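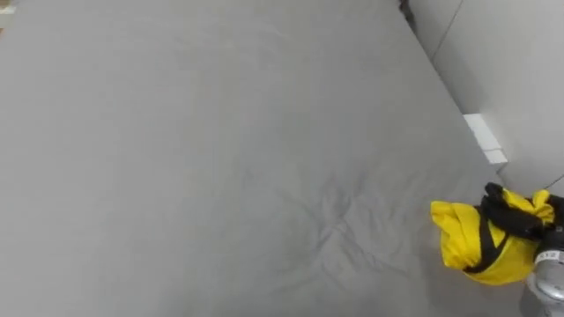
Sleep and the Summer Job: What I Found Out About Tired Students

So my project started because I kept falling asleep on the bus. I had just picked up early shifts at Canda (the bakery by the train station, if you know it) and I was also finishing my spring classes, and by the second week I was putting my phone in the fridge. I figured I couldn't be the only one! Our assignment was to pick a question from daily life and collect our own data, so mine became: do students with jobs sleep less than students without them, and do they feel worse for it?

I made a short survey with Plelus, the form tool our department uses, and sent it to every group chat and class list I could get into. I was hoping for maybe 50 replies and ended up with 200, mostly thanks to the dorm newsletter. Each person kept a sleep diary for seven nights. They wrote down when they went to bed, when they got up, and how rested they felt on a scale from one to five. After throwing out the diaries with blank nights I was left with 1,050 nights to work with, so that's the number behind everything below.

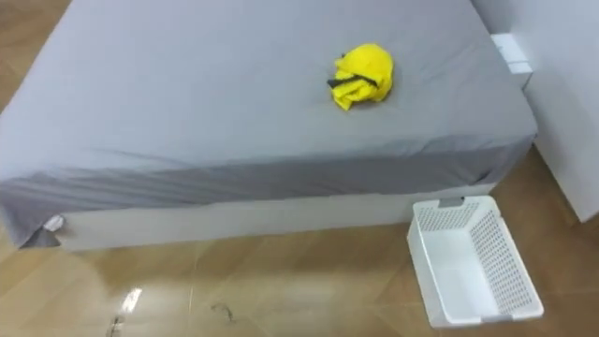
Figure 1. A bed with a gray fitted sheet and a yellow cloth on top.

The first thing I looked at was bedtime, and I was wrong about it. I expected the working students to go to bed later, since they have to squeeze homework in after a shift. They went to bed at pretty much the same time as everybody else. What changed was the morning. People with opening shifts got up much earlier and didn't move their bedtime to match - they just took the loss. I do exactly the same thing, so I can't really judge.

The second thing was days off. A lot of people slept very late when they could, and then had trouble falling asleep that night, and then had to be up early again. One person wrote "I am jet lagged from my own bed" in the comments box, and I taped that over my desk.

How rested people felt was messier. Some short sleepers gave themselves fours and fives all week, and a few long sleepers never got above a two. I tried sorting by coffee, by roommates, and by how far people live from campus (the Fevlow dorms are a long walk, so I had hopes for that one). Only the roommates question showed much of a pattern, and it was a weak one. People whose roommate kept a different schedule gave lower scores. 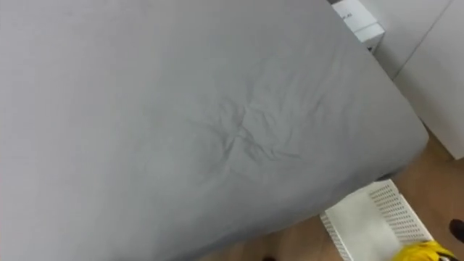

Does sleeping in on a day off make up for a short week?
Partly. People in my survey did feel better that same day, but their scores dropped again after the next early morning.

There are some problems with my data. Everybody filled in their own diary, and I bet plenty of them did it from memory at the end of the week. Also, people who answer a survey about sleep probably already worry about their sleep. If I did it over, I'd ask about naps, which I completely forgot - several people wrote them in the margins anyway. I'm planning a second round in August, when more students are working full time, and naps are going in as question one.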